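How to Keep Dark Jeans and Black Shirts From Fading

2019-04-26
By Irja Pesonen

Most dark clothes fade in the wash long before they wear out. A pair of indigo jeans that looked sharp in the store can turn a dull blue-gray by summer, and a black T-shirt can go brownish even sooner. You can slow this down a lot with what you already have at home.

Start by washing less. Raw or dark denim does not need a wash after every wear. I wash mine after 6 wears, or sooner if I spill something. Between wears, hang the jeans over a door or a chair for a night so they can air out. Small stains come out with a damp cloth and a drop of dish soap. Dab at the spot and don't scrub, as scrubbing leaves a pale patch on dark cotton that will not come back.

Black T-shirts are different. They sit against the skin and need a wash each time, so it helps to own several and rotate them. I have 4 from Koivisto that I bought together last March, and they have stayed the same shade as each other.

Before washing, turn everything inside out. Do up zippers and buttons, empty the pockets, and unroll the cuffs. If you leave cuffs rolled, dirt stays in the fold and the crease will wear into a light line. Fasten any metal hooks too, or they will catch on knits.

Sort by color and also by weight. Heavy denim rubs against thin jersey and roughs up the surface, and a rough surface looks faded even when the dye is still there. I do one load of jeans and one load of dark shirts, socks and underwear. Towels go separately. They shed lint, and lint on black is a nuisance to get off. 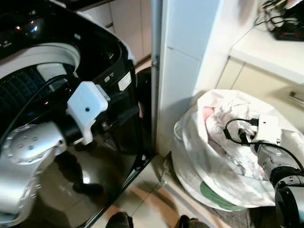
Use cold water and the gentlest cycle that will still get the clothes clean. If your washer lets you choose the spin speed, pick a low one for dark things. Fill the drum loosely. You should be able to push your hand down through the load without forcing it.

For detergent, use a liquid. Powder doesn't always dissolve in cold water and can leave white streaks along the seams. Measure it with the cap and go by the lower line for a small load. Detergents sold for dark colors usually leave out bleach and brighteners, so they are worth buying if you wear a lot of black. Skip fabric softener on anything with stretch in it.

New jeans need extra care the first few times. Wash them alone for the first 3 washes, as the loose dye has to go somewhere. If you want to check whether a garment will bleed, wet a hidden part such as the inside hem and press it with a white cloth. Color on the cloth means it should still be washed alone. I skipped this once with a pair of Bemard jeans, and a cream sweater came out pale blue.

Some people add half a cup of white vinegar to set the dye. I tried it for a few months and could not see a difference on factory-dyed cotton. Never mix vinegar with bleach.

Take the clothes out as soon as the cycle ends. Dark fabric left sitting in a heap picks up creases, and you then have to iron them out. Shake each piece once and pull the seams straight. Hang jeans by the waistband, still inside out, in the shade or indoors. Direct sun fades black very quickly, and it does it unevenly, so you may get one light leg and one dark one.

If you must use a dryer, use low heat and stop while the waistband is still a little damp. Let the rest dry on a hanger.

Ironing should also be done from the inside. A hot iron on the outside of black trousers makes shiny marks at the seams and pockets. If you need to press from the front, put a thin cotton cloth in between.

For clothes that have already faded, home dye works fairly well on cotton and linen. It won't take on polyester, and the stitching on most jeans is polyester, so expect the thread to stay its old color. My oldest black chinos, a Veltbridge pair that cost me 46 dollars, have been dyed once and are now good enough for work with a dark belt.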